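Section 4. Comparing grippers in the simulated bathroom

By now you should have the Walalum scene package installed and at least one arm loaded. If the arm still droops at start-up, go back to Section 3 and set the home pose first. You'll be glad you did, I promise, as everything in this section leans on it.

We like to begin people in the bathroom, mostly for its tiled walls and the cloth-covered round table, which give you plenty to steer by while you get used to the views. Solène Cordier built our first set of comparison runs in this room, and the defaults are still hers.

1. Open the scene list and choose Bathroom, then press Load. Give it a moment (the tile textures come in last).

2. Under End Effector, pick Flana for your first round. You'll switch to Porell later, so leave both boxes ticked.

3. Set the trial count to 30 and the random seed to 151. Please write the seed down somewhere, even on a sticky note, because you'll want the very same number for the second gripper.

4. Open the fingers all the way and step through the camera views with the Tab key. You're looking for one that shows the fingers and the tabletop together.
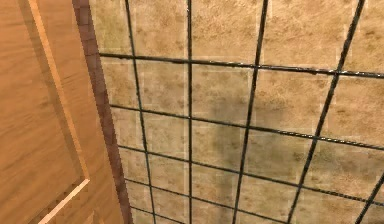
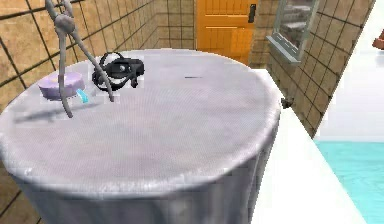
5. Once you have a view you're happy with, press Lock View. It stays locked when you change grippers, so your two sets of recordings can be laid side by side.

6. Press Run and let all the trials finish. Then change the end effector, check the seed one more time, and run again.

Note: Camera views close to a wall can fill up with whatever is mounted there, and you may not see the fingers at all. Keep pressing Tab.

Caution: Don't change the finger speed between rounds! If you must, start both rounds over. Pascal Roussel once mixed two speeds in a set of 162 trials and spent a whole Wednesday sorting them out again.

7. Save each round under its own name. The comparison tool in Section 5 will ask for 2 files, and it won't accept the same one twice.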